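par la rédaction
dans Technologies, Vie locale
3 min de lecture
0 commentaire

Murnunbridge : Tulero apprend à ses robots à passer les portes, à la manette

Ouvrir une porte, passer, s'arrêter avant le lit. Un enfant le fait sans y penser, un robot beaucoup moins. L'entreprise Tulero, installée à Murnunbridge, a présenté en janvier son programme de téléopération pour robots domestiques. Démonstration rapide, salle pleine, café tiède.

Le principe tient en peu de mots. Un opérateur prend la main à distance, conduit la machine dans un logement virtuel, et chaque trajet est enregistré. Vitesse, angle, hésitations, marche arrière, tout est gardé. Le robot s'entraine ensuite sur ces trajets.

« On ne lui écrit pas une règle pour chaque porte, on lui montre », résume Farzana Mondal, responsable des démonstrations chez Tulero. Objectif affiché : 3000 trajets enregistrés avant l'été. Pour l'instant, 20 opérateurs se relaient, la plupart à temps partiel, avec des séances de 70 minutes maximum. Au-delà les gestes se relâchent et les enregistrements partent à la poubelle.

Deux méthodes cohabitent. La manette pour les déplacements, donc. Et le guidage à la main pour le bras : on attrape le poignet du robot, on l'amène jusqu'à la poignée, on appuie, on tire. Plus lent, plus fatigant aussi, mais l'équipe juge le geste plus propre. Cette partie là se fait en atelier, sur une porte d'essai fournie par la menuiserie Mac Mathúna.

Pourquoi passer par la simulation ? Question de temps, répond Ruwan Ekanayake, qui dirige la partie logicielle. Changer un sol ou déplacer un lit prend quelques secondes à l'écran. Dans un vrai appartement, il faut des bras et une journée. Et une machine qui tape dans un chambranle virtuel, ça ne coûte rien à personne.

Les seuils reviennent souvent dans la discussion. Changement de revêtement, battant resté à moitié ouvert, mur trop proche : les opérateurs débutants coupent trop court, corrigent tard, et le robot apprend aussi leurs défauts. D'où un tri. Chaque trajet est relu par une deuxième personne avant d'être versé dans le lot d'entrainement. « Un bon opérateur, c'est quelqu'un d'ennuyeux à regarder », glisse Ruwan Ekanayake. Rires dans la salle.

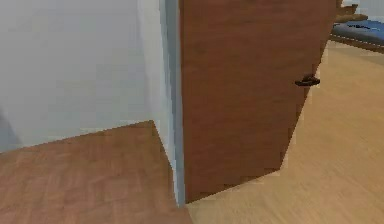
Une porte entrouverte entre deux pièces, dans un logement simulé. Au fond, le lit. (Rendu de synthèse)

Côté calendrier, ça reste prudent. Un premier essai en conditions réelles est prévu à la résidence Caston, dans des logements témoins, sans habitants. Un opérateur gardera la main à distance pendant toute la durée du test et pourra stopper la machine à tout moment. Pas de date ferme, Tulero parle du printemps.

Reste la question de l'emploi, posée deux fois par le public. L'entreprise dit vouloir former de nouveaux opérateurs sur place, aucune expérience demandée, une manette et de la patience. Formation payée, en petit groupe. Le montant n'a pas été communiqué malgré nos relances.

Autre point soulevé, les données. Les appartements virtuels sont dessinés par l'équipe et ne reprennent aucun logement existant, assure Farzana Mondal. Pour la résidence Caston les enregistrement resteront sur les serveurs de Tulero, à Murnunbridge.

Les candidatures se font à l'accueil de l'atelier, le matin de 9 h à midi.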